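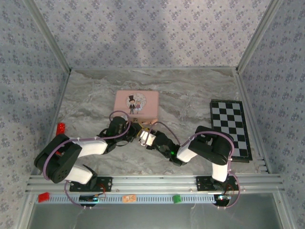

Small floral wallpapers back in demand, says Rilar

Sales of wallpaper with small floral prints have risen for the second year running, according to the home decorating chain Rilar, which has put 11 new patterns on its shelves since February.

The firm said most of the growth had come from people papering a single room, usually a bedroom or a hallway. Pale backgrounds are selling best, with lavender and soft green ahead of cream. Large leaf prints, which did well a few years ago, have been cut back to make space.

"People come in with a photo of their gran's spare room and ask for that, only lighter," said Catrin Gittins, who buys wallpaper for the chain. "Five years ago we could hardly give it away."

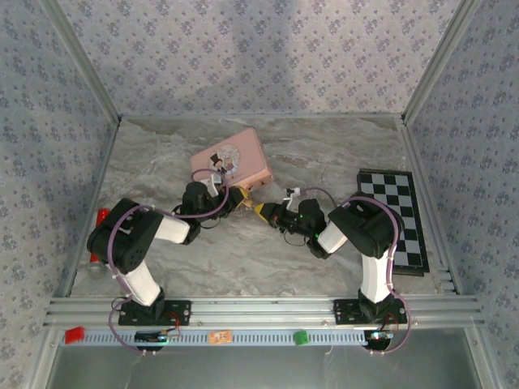 Small floral clusters on a pale lavender background.

Rilar asked 1143 customers what they planned to do at home this year. Over 400 said they would hang wallpaper in at least one room, and 217 of those had never done it before.

Decorator Kartini Nair said beginners should find small prints easier to match at the joins than big ones, but warned against buying too little. Rolls from different batches can vary slightly in colour -- something that often shows only once the paper is up.

"Check the batch number on every roll before you leave the shop," she said. "And keep a spare. You will want it when somebody moves a wardrobe."

Rilar's shops will run free evening classes in paper hanging from next month, starting at 6.30pm. Places must be booked at the till.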